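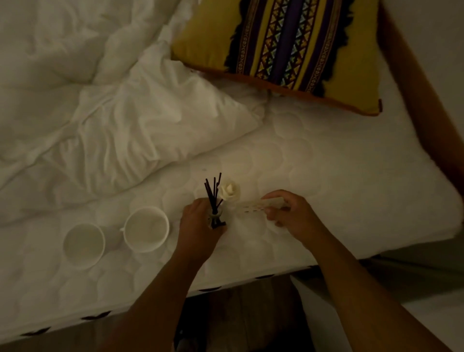 Mon 7 March. Spent most of the day on the handling rules for the bedroom tasks, the ones we promised Storkgate, and I want to get my thinking down while it's fresh. The draft says every loose item must be "stable before contact," and Liam Dawber and I went back and forth on what that means when the work surface is a mattress! The rule was plainly written with a tabletop in mind. A glass reed diffuser held over a quilted protector, with two white cups standing close by, is a very different business, and I'd like the wording to cover it properly. My proposal is that glass with an open neck stays in one hand the whole time, and the other hand does the work. Liam would let it be set down if the surface is firm, but then we have to define firm, and I can see us arguing over that until summer.

We did agree on a few things (hooray):

Rule 3, keep one hand on glass. Applies to people showing the task and to the arms alike.

Rule 5, clear space. Cups and anything else that can roll go out of the elbow path first. Jenero had this as a suggestion, and I've made it a "must."

Force limits for grasping stay as they were in the Staniforth draft. I don't love them for thin glass, but I have no better numbers yet and won't make any up.
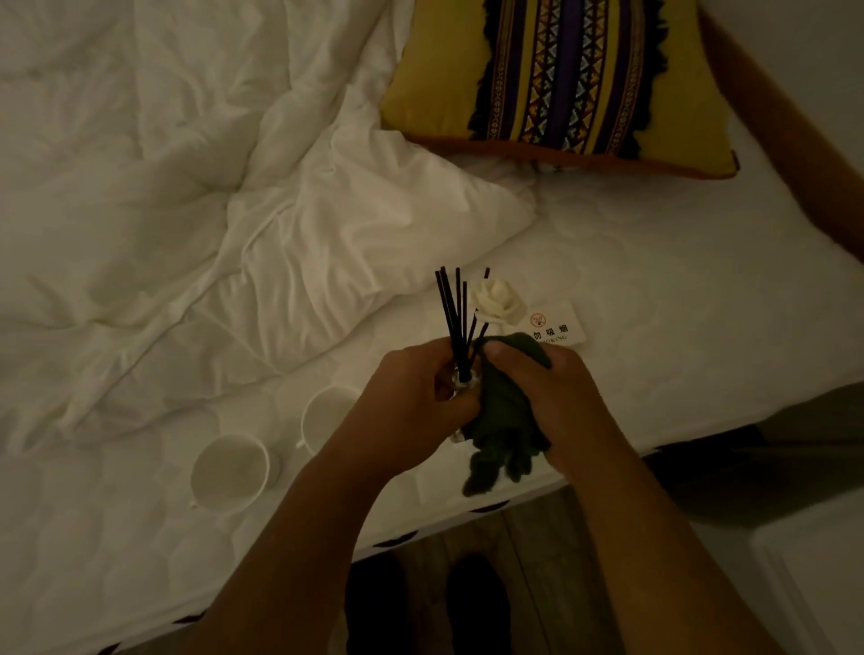

The wiping section needs more care than I gave it last time. I'd like it to say that the cloth goes around the bottle and the reeds are left alone, with the wrist kept low so the sticks don't get swept sideways. There's also the matter of loose cloth ends, which can snag on whatever is nearby. Liam suggests folding the cloth once before picking it up, and I think that's a lovely simple fix, so in it goes as a note under Rule 5 for now.

Printed cards and notices still have no rule at all. Sultel's checklist lumps them in with "paper goods," but a safety notice ought to end up face up and readable, and I'd like that checked at the end of each run. Ask Liam whether it belongs with the finishing checks or gets its own line. Draft is 21 pages now, must trim the glossary.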